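Talked to Saodah Santoso for most of a lunch hour, hers, not mine. She packs gift bags. Games and sweets mostly, for the Lisetti exchange, which goes out to chess evenings and after-school rooms on both sides of the river. I had asked for 30 minutes and got more. Notes were a mess, so this is in the order she said it, more or less.

We started with the bag. Everyone starts with the bag, she says. "People buy the bag last and they buy it too small. You get a nice board, a folding one, you get the candy, and then you go and find a bag and the board sticks out the top like a baguette." She takes the board to the store with her. Has done for years. Stands in the aisle and tries it in the bags, and no, she doesn't mind who's looking.

Paper, then, or cloth? Paper. She went through a cloth phase. "Cloth slumps. You put a heavy thing in, the sides fall in on it, and then you need one hand to hold the bag open and one hand to pack, and the board wants two hands." Paper with proper handles stands up by itself if you open the bottom out flat first. Push the corners down from inside, with your fist. She showed me on a bag from the bakery. It did stand up, for what it's worth, with my sandwich in it.

Her whole thing is the floor. She won't pack on a table if there's a floor to be had. Tile is best -- hard, flat, you can wipe it, and nothing rolls far if there's a wall behind. She lays everything out before any of it goes in. All the candy, the board, the bag. "If I can see it, it gets packed. If it's in a box behind me, somebody in Govindasamy Street gets a bag with no candy." That has happened. February, a bad evening, 41 bags out the door and one of them with just a board in it. The boy was very polite about it, she says. His grandmother was not.

So what goes in first? I'd assumed the board, flat at the bottom, heavy things down. Wrong, or wrong for her. The board goes in on edge, folded and latched, against one of the wide sides. Then the candy goes in beside it. "Flat looks right when you look down into it. Then you pick it up by the handles and the bottom pulls into a boat shape and everything slides to the middle." On edge, the board keeps the one side stiff and the candy bags have someplace to go.

She checks the latch twice. Once when she picks the board up and again with her thumb as it goes in. The pieces are inside the board, that's the point of the folding kind, and if it opens in the bag you have pawns in with the fruit chews and you're on your knees. A rubber band? She made a face. "It marks the wood." A strip of tissue paper then, tied, if the latch is a weak one. She's had weak ones.

I asked about the candy, since that is what the kids talk about. She likes bags over boxes. They bend, they fill the gaps. She mixes the colors on purpose so that the person opening it doesn't see the same thing all the way down. Never under the board. Never, she said it again when I was writing down something else. 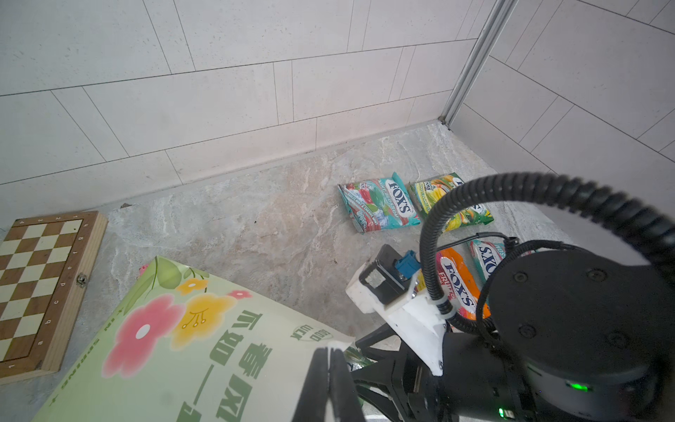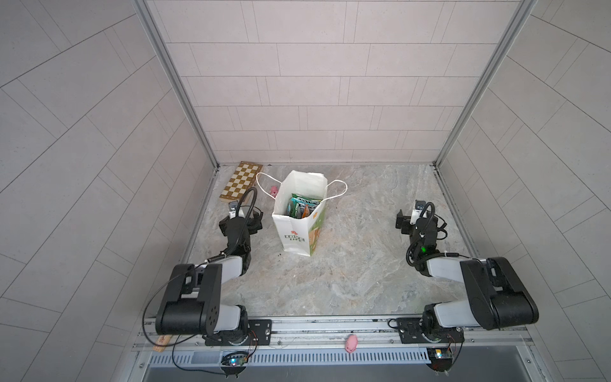 Normand Cloutier would do it the other way round, and he rang me himself to say so when he heard I was writing this up. Candy first, all of it, as a cushion, then the board on top where a kid can see it's a chess set before they've got their arm in up to the elbow. He has packed for Lisetti too, the Trosteck end, and he says his bags arrive fine. "A board is not that heavy. Saodah packs as if she's shipping a stove." He also wants it known that he packs on a table, at a sensible height, on account of his back.

I put this to her. She laughed for quite a while. "Normand's bags arrive fine becuase Normand drives them himself, on the front seat, with the belt on." Hers go in the back of a van, stacked two deep. Different job.

What about crushed candy? Doesn't worry her much. Wrapped sweets survive most things. What doesn't survive is the bag they come in, if a corner of the board gets it. So the corners face the paper, away from the candy, and if the gift bag is thin she folds a sheet of newspaper over them. Galten, the printers downstairs from her, save their spoiled sheets for this. Good thick stuff.

And handles. Rope handles she trusts, mostly. She gives each one a tug before anything goes in, both sides. Lift test after. "Two fingers, a hand above the floor, count to five, put it down. If it leans, take the board out and start again." Not the candy, the board. The lean is always the board.

How many has she done now? She keeps a tally on the inside of a cupboard door: 377 since she started, with a fresh row of pencil marks for each season. About 200 of those had a chess set. The rest were cards, dominoes, one memorable run of jigsaw puzzles that she'd like to forget, the boxes were all different sizes and none of them fit anything.

Clearing up after is part of it, she says, and nobody writes that down so please write it down. Whatever candy is left goes back in the one crate. Receipts in an envelope. Then you look at the floor from the door, standing, with the light on, because a pawn on a pale patterned floor is very hard to see from on top. She found one with her bare heel once. That's how she knows.

Does she play? "Badly. Checkers I'm good at." Same board, she said. Then her phone went and she had to go move the van.

Comments

Yanti Rondonuwu
Board on edge, yes. But put the latch side UP. If it pops open the pieces at least stay in the board instead of dumping out. Ask me how I know.

Olga Domínguez
Team Normand here. My two want to see the present right away, they don't care about engineering. Also where does one find a paper bag wide enough for a full size folding board? Mine all split at the seam.

Nyokabi Okoth
Olga -- try a shoe store, the boot bags. Ask nicely. I do double paper, one inside the other, and tape the bottom of the inner one.

Olga Domínguez
Boot bags! Thanks, will try this week.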